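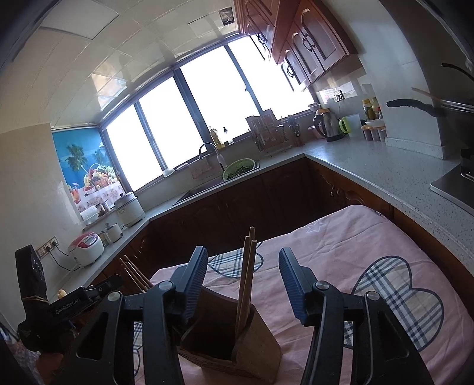

Prastholm Neighbourhood Supper Club — Members' Pages

I think we should stop asking guests to bring a dish. I know this opinion is not popular at our club, and Mirjam Kuipers has told me so twice already.

When I moved to Prastholm, I had one small room and two electric rings. The invitation said "bring something to share", and I stayed at home for 4 months. I was ashamed of my cooking, and also of my pans. Later I heard the same from other newcomers. A person who is lonely and a little poor reads this friendly sentence as an entrance fee.

People answer that sharing the work is fair. I agree that it is fair among members. But a guest should be allowed to only sit down and eat. In my mother's house a visitor got a chair, a plate and a pair of chopsticks or a fork, whichever he liked, and no one looked at his hands when he came in.

It will cost us a little more. Members could pay into the pot in April, when we settle the hall rent — I would gladly pay my part. Guests who love to cook can still ask if they may bring something. Most of them will ask, I believe, by the second visit.

Ineke Kramer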